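Section 4: Fitting the back panel and joining two tables

Read this section through before you begin. It covers the Kerkent 900 work table when it is used as a pair, with one panel behind the other. If you are setting up a single table, go to Section 5.

4.1 Before you start

Put both tables where they are to be used. The legs should already be fitted as described in Section 3, with the foot screws wound fully in. Leave the protective film on the underside of each panel. It does not need to come off and it stops the brackets from marking the board.

You will need the bag of joining parts marked J, a cross-head screwdriver, a spirit level and the flat key supplied with the legs. The key also fits the foot screws.

CAUTION: Each panel is heavy. Two people are needed to lift or turn one over. Do not drag a table by its top.

4.2 Joining the panels

1. Stand the first table against the wall with its long edge parallel to the skirting.
2. Bring the second table up to it until the long edges touch. Keep fingers clear of the gap.
3. From underneath, hold a joining bracket across the seam at the left-hand end. The slotted side goes to the front panel.
4. Put in the two screws on the back panel and tighten them. Put in the two screws on the front panel but leave them loose.
5. Repeat at the right-hand end, then in the middle.
6. Check that the ends of the panels line up. Slide the front table left or right as needed.

Note: If the bracket holes do not meet the pilot holes, one of the panels is the wrong way round. The pilot holes are nearer to one long edge than the other, and those two edges must face each other.

4.3 Levelling

Small differences in the floor show up at the seam. Deal with them before the front screws are tightened.
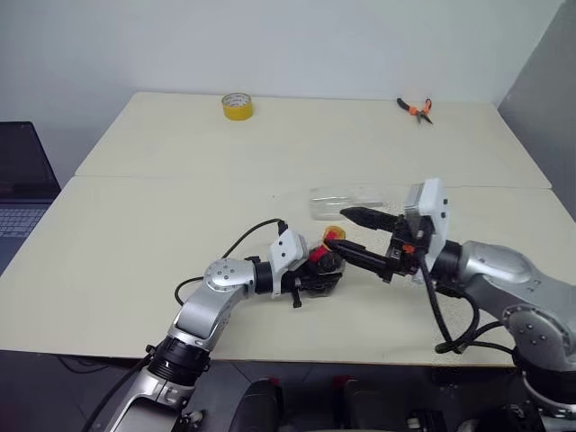
Fig. 4.3 Seam between near and far panels. The two surfaces are not yet flush.

1. Lay the spirit level along the back panel and adjust its foot screws until it reads true. Do the same from front to back.
2. Lay the level across the seam. Raise or lower the front table until there is no rocking.
3. Run a fingertip along the whole seam. A step you can feel will catch paper and cloth.
4. Tighten the front bracket screws, starting with the middle bracket.
5. Check the level again and lock each foot with its nut.

CAUTION: Do not wind a foot screw out past the red line. If a table still sits low at that point, use the packing discs (part 268) under the foot.

4.4 Seam strip

The seam strip is optional. It keeps crumbs and liquid out of the join. Clean both edges with a damp cloth and let them dry, then press the strip down from one end to the other. Trim the spare length with a sharp knife. Tables bought before September have a wider strip, which must be fitted from below before the brackets go on.

4.5 Care

Check the bracket screws 3 months after fitting and whenever the tables have been moved. Wipe the surface with warm water and a little washing-up liquid. Do not use scouring powder on it. To take the pair apart, undo all the front screws first.

Kerkent Furniture, Gurnham Works | Spare parts and questions: Atif Tarar, Customer Desk | © Kerkent | Back to top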